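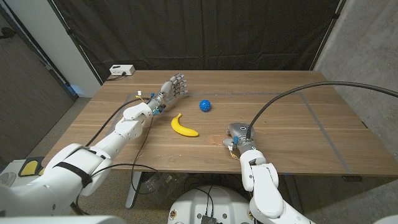 Tollutside Camera Club
Minutes of the general meeting, 12th May

Chair: Sayaka Kikuchi
Minutes: club secretary
Attendance: 30 members, 3 guests. Apologies were taken as listed on the sign-in sheet.

1. Minutes of the April meeting
Approved with one correction. Under item 4, the closing date for the monochrome round was given as the end of the month. It should have said the last club night of the month. The secretary will fix the copy on the website.

2. Accounts
The balance stands at $1251 after hall rent and the judge's travel. The mat cutter blades and backing board have been paid for. Two members still owe dues from last year and will get a letter. A member asked if the projector fund was included in the balance. It is, and it makes up $268 of the total. The meeting asked that it be shown on its own line from now on.

3. Lake Zutetti field trip
The chair reported on the April trip. The light was flat for most of the morning and the fog did not lift from the north shore until after people had started packing up. Those who walked on to the dam did better and came home with usable pictures of the grebes. The upper parking lot was closed for resurfacing, which was not posted on the county page when the trip was planned. Next time the leader will phone the ranger office the day before.

There was a complaint that the group got too spread out and that people at the back did not know the lunch stop had been moved. Agreed that trip leaders will hand out a sheet with a meeting point, a turn-around time and a cell number.

Members who want their pictures in the trip gallery should send no more than six each, sized for the web, with the file name starting with their last name. Pictures sent without a name on them will not be used. A few came in that way after the winter trip and still have not been claimed.

4. Annual exhibition
The library has confirmed the Asamoah Room for the fall show. Hanging is from rails, so every print must have D-rings and wire. Sawtooth hangers will be turned away at drop-off. Glass is not allowed this year at the library's request; acrylic is fine.

Categories were discussed at some length. The proposal to merge Landscape and Seascape was voted down. The proposal to add a category for close-up work was carried. "Close-up" was left undefined for the time being. One member felt that flower portraits would swamp it and asked for a rule on magnification. The chair will bring wording to the next meeting.

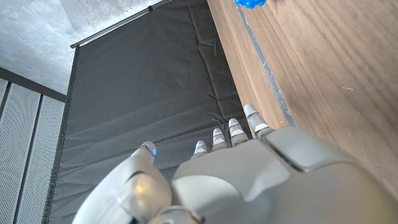 Entry fees stay the same as last year. Juniors enter free. The maximum framed size is 24 inches on the long side, and this includes the frame. Last year several people measured the print only and two pieces did not fit on the side wall.

5. Judge for the exhibition
Two names were put forward. The one most members preferred has asked for an overnight stay, and the cost was queried. The chair will find out if a member can host. If not, the second name will be approached.

6. Printing
The club discount with Plolis has been renewed. Members need to show a current card at the counter, as the code no longer works for online orders. There was some discussion about the matte paper, which several people find comes out darker than the same file did last year. Suggested that members order a small test print before paying for a large one. The secretary will ask the shop for the current paper profile and pass it on by email.

7. Editing software evenings
The beginners' evening on masking was full and will be repeated. Please bring your own laptop with the software already installed and updated. Too much time was lost to downloads on the hall connection. A request was made for a session on noise reduction for bird pictures. No leader yet.

8. Equipment loan shelf
The macro extension tubes and the older of the two tripods are out on loan and overdue. The center column lock on the other tripod is slipping and it should not be used with a long lens until it has been looked at. Borrowers are reminded to sign the book both when taking an item and when bringing it back.

9. Any other business
The side door to the hall has been sticking. Please pull it shut hard when leaving. A member has a used 70-200 lens hood and a set of step-up rings to give away; see the notice board.

Action points
Chair: wording for the close-up category, hosting for the judge, follow-up with the library on drop-off times.
Secretary: correction to April minutes, paper profile, dues letters, trip sheet template.

The next meeting is in the same room at the usual time. Theme for the table display is "Doorways," prints only, two per member.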